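Bradadside, 25 November 2019

Households and businesses in Bradadside will be able to fill water bottles free of charge at 6 public taps from February, after the town council agreed to take on the running costs of a scheme first put forward by the local water supplier, Turnent.

The taps will go in at the bus station, the leisure centre, the library, the market square, the lower car park and the park gates on Leone Road. Work on the first of them, at the bus station, is due to start before the end of the year. The pipework there was replaced last winter and needs only a short spur to reach the new tap.

Turnent will pay for the taps and for fitting them. The council will pay for cleaning, testing and repairs, which it has put at £1,295 a year for all the sites together. The money will come from the street cleaning budget, and councillors were told that no other service would be cut to make room for it.

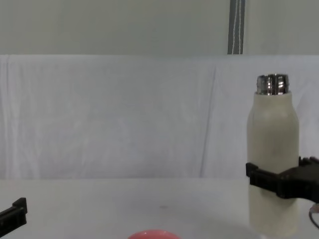 Metal-necked bottle in off-white.

The taps are of a type made by Relar and already in use at several railway stations in the region. Each has a push button and a recessed spout, set high enough for a tall bottle to stand underneath. Two of them, at the library and the leisure centre, will also have a lower spout for children and wheelchair users. The council asked for the lower spout at all the sites but was told that the ground at the market square and the car park slopes too much for the wider base.

Shops and cafes are being asked to join in as well. Those that agree to fill bottles without charge will be given a blue window sticker and a place on a printed map, of which 1,000 copies will be handed out at the library and the tourist office. So far 80 have been approached. A list of those taking part will be put up on the council website in the new year, and businesses can be added or removed at any time by filling in a short form.

There was some debate over the choice of sites. The original plan had a tap at the top of Mill Lane, near the secondary school, but this was dropped when a survey found that the main runs on the far side of the road. Crossing it would have meant closing the lane for up to a week. The park gates were chosen instead. Councillors from the northern wards said this left their side of town with nothing, and asked for Mill Lane to be looked at again when the road is next dug up for other works.

Questions were also raised about frost. Turnent said the taps would drain themselves after each use and that the supply to any of them could be shut off at the base in very cold weather. A notice will be fixed to the tap when this happens. The water will be tested every month at first, and every three months after the first year if the results are good.

Traders in the market square have been told to expect some noise and a narrower footway while the paving is lifted. The work there should take four days and will not be done on market days. Stalls nearest the old weighbridge may be asked to move a few yards towards the church, and anyone affected will get a letter beforehand.

The scheme will be reviewed after a year. The council has kept the option of handing the taps back to Turnent at that point, in which case they would be taken out at the company's cost and the paving made good.
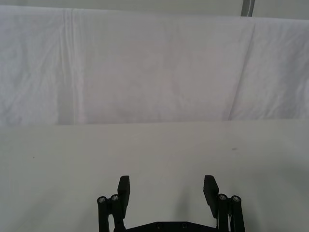

Leone Road residents had asked whether the tap at the park gates would be left on overnight, saying that the old drinking fountain there used to be jammed open and flood the path. The council's reply was that the new button shuts itself off after a few seconds, and that the tap will be locked at the same time as the gates.

Comments on the position of the taps can be left at the library desk until work at each site begins.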